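Week 9 handout: The sock that wasn't there
Module: Faults and Failures in Handling Systems
Notes by Hidayah Saragih, revised 1 December 2018

Read before the seminar. Bring the Kinlow fault log, which is in the shared folder, and a pencil.

1. What was claimed

Kinlow ran a sorting cell at its Mottram site for most of October. The cell picked single socks off a table and dropped them into a chute for pairing. The supplier's summary gives 3,000 picks and 2 faults. It is a lovely number and I would ask you to distrust it until you have read how a fault was counted.

A fault, in the log, is a stop. If the arm halted and a person had to press reset, that went down. If the fingers closed, reported a grip and lifted away with nothing in them, the cell carried on to the chute, opened over it and recorded a completed pick. Wondimu Wako found this by counting what was in the bin at the end of a shift. The log said 600 socks. He had fewer, and the missing ones had been swept off the table by the next cycle and were under the guard.

2. Why the grip signal lied

The controller decided it was holding something from motor current alone. When the fingers meet resistance the current rises, and past a set level the software says "gripped". Resistance from a sock and resistance from a tabletop look much the same in that signal. A thin ankle sock lying flat gives the fingers very little to close on, and if they come down slightly low the pads drag on the surface.
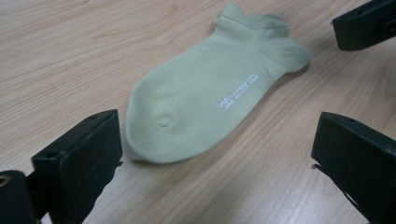 The usual reply is that the threshold should be raised. Melati Ismail tried it. The false grips fell, but so did the true ones on light fabric, and the cell began to stop far more often. On paper it had got worse. I suspect this is why the change was quietly undone, though the log gives no reason and I can't prove it.

Worn pads came up as well. They may have played a part, but the report blames them without any record of when they were last changed, so treat that as a guess.

3. The safety side

Sugeng Hutapea reached under the guard to clear socks while the cell was running. He could do so because the gap was wide enough for an arm and the cell had no reason to stop – as far as it knew, all was well. He was not hurt. The report files this under "operator behaviour". I don't accept that, and you should be ready to argue either way.

4. For the seminar

Rewrite the definition of a fault in two sentences. Work out which figures in the summary would survive it. Then propose one check on the grip that does not use motor current, and say how it could fail.

Marcelino Cavalcanti will take the second group in the usual room.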